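Desk fan slows down after a while and the base gets warm, is it the capacitor or the bearings?

Asked by Joyce Khaemba in Home and Repair > Small appliances

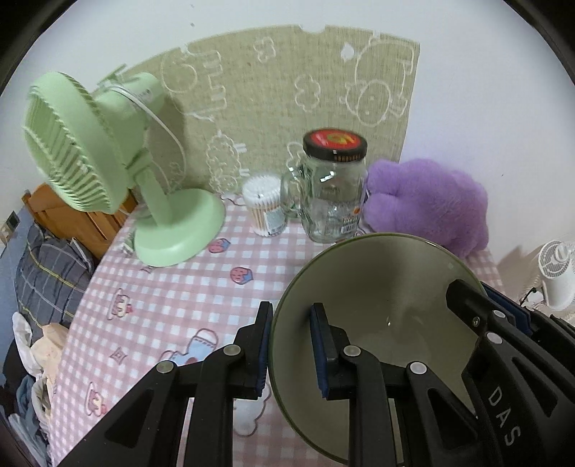 The fan is a Stendeno, bought second-hand, mains powered, three speeds on push buttons. It starts normally on all three. After 44 minutes on the highest setting it has dropped to something like the middle speed, and by the hour it is slower again. If I switch it off and leave it until the evening it goes back to full speed, then does the same thing.

What I have checked so far:

Fuse in the plug is the right rating and not discoloured.
The blade turns by hand with the power off. It stops fairly quickly when I flick it, perhaps one full turn. I have nothing to compare this with.
The grille and blade have been washed. No change.
Same behaviour on a different wall socket and without the extension lead.

There is no burning smell. There is a faint hum at the lowest speed, which may have been there from the start.

I have read that slow fans are nearly always the capacitor, and I have also read that they are nearly always dry bearings. The two repairs are quite different in cost and effort and I would like to know which to try first. I own a multimeter but it has no capacitance range. I can solder.

Rating label says 220-240 V, 50 Hz. The wattage has worn off.

Edit: the room reaches 30 degrees in August, in case that matters.

3 answers

Answer 1 (accepted)
Sharon Owino

Bearings first. Your own flick test points that way. A small fan in good order should coast for several turns after a flick with the finger, and longer if the blade is heavy. One turn is too much drag.

The pattern over time fits as well. Small mains fans usually run on sintered bronze sleeve bearings, which hold oil in the pores of the metal. When the oil has gone gummy with dust, drag rises, the motor slips further below its proper speed, draws more current and heats up. The winding resistance goes up with temperature and torque falls. The fan then moves less air over its own motor, so it heats further. A weak capacitor can also cause slow running, but it normally shows from the moment of switching on, and usually comes with poor starting. You say it starts well on all three speeds.

Procedure:

1. Unplug it. Do not work on it switched off at the wall with the plug still in.

2. Take off the front grille, then the blade. On many fans the nut or spinner holding the blade has a left-hand thread, so it undoes clockwise. If it will not move, try the other direction before using force. Some blades have no nut and are a push fit on the shaft. Pull those straight off, close to the hub.

3. Remove the rear grille and the motor cover. Photograph the wiring before you touch anything. If there is a capacitor it will be a small block or a can with two leads, fixed to the motor or in the base near the switch. Discharge it through a resistor of a few kilohms and check with the meter on DC volts that it reads close to zero.

4. Look along the shaft where it enters the front bearing. Hair and carpet fibre wind round it there and get pulled into the felt. Cut it with a sharp blade and take it out with tweezers.

5. Clean the shaft with isopropyl alcohol on a cotton bud, turning it as you go. Brown residue is old oil. Carry on until the bud comes away nearly clean, then let it dry fully.

6. Put 2 drops of light machine oil on each bearing, front and rear. ISO 22 or thereabouts is suitable, as is the turbine oil sold in small bottles for electric motors. Turn the shaft by hand for a minute, with the motor tilted first one way and then the other.

7. Wipe off any excess. Oil must not reach the windings or the switch.

8. Repeat the flick test before putting the covers back. If it now coasts properly, reassemble fully and run it for two hours.

Do not use ordinary WD-40 as the lubricant. It thins whatever oil is left in the bronze, works well for a week, and then leaves the bearing drier than before. Cooking oil and sewing machine oil that has stood open for years will both go sticky.

If the flick test is good and the fan still slows, look at the capacitor. The value is printed on the case. Replace with the same capacitance, the same or higher AC voltage rating, and a part sold for motor run use.

One more point on the heat. Motors of this kind often have a thermal fuse buried in the winding. It is a one-shot part, so if the fan goes completely dead after a hot run, that is the likely reason. Do not bridge it. I would not leave this fan running in an empty room until it is sorted.

Comments on this answer

Joyce Khaemba: Thank you. Left-hand thread confirmed. There was a ring of hair behind the blade hub and the oil on the rear bearing was close to varnish. Does it matter that the rear bearing has a felt washer? I have not taken it out.

Sharon Owino: Leave it in. The felt is the oil reservoir. Put an extra drop on it and give it ten minutes to soak in.

Joyce Khaemba: Done. It now coasts for six or seven turns. Ran it for two hours on high with no drop I could hear. The base is still slightly warm near the buttons.

Sharon Owino: Slightly warm is normal if the speed control parts are in the base. Too warm to keep your hand on is not.

Answer 2
turkeo_bench

It is the capacitor. It is always the capacitor. I have had three Altum pedestal fans and a Lukumay one do exactly this and a new capacitor fixed all of them. They cost next to nothing, so just fit one and see.

Comments on this answer

Sharon Owino: Did those start slowly from cold, or only slow down after running?

turkeo_bench: Slow from cold, mostly. One needed a push to get going.

Sharon Owino: Then that is a different fault. Also, some small desk fans are shaded pole types and have no capacitor to change. Worth opening it before ordering parts.

Answer 3
Guest

Not a full answer, but if anyone is doing this with a basic meter, you can get a rough idea of a capacitor on the resistance range. Disconnect one leg, discharge it, set the meter to its highest range and watch the display. The reading should climb and then go over range. If it sits near zero the part is shorted. If it shows over range immediately it may be open, although with values as small as 1 microfarad the climb can be too quick to see on a slow meter. It will not tell you whether the value has drifted, and drift is the usual failure, so a pass here does not prove much.

For the speed test, a phone app that measures sound frequency will pick up the blade tone. Note the figure at switch-on and again after an hour. For a five-blade fan at 1,000 rpm the tone is a bit over 83 Hz. Easier than judging by ear.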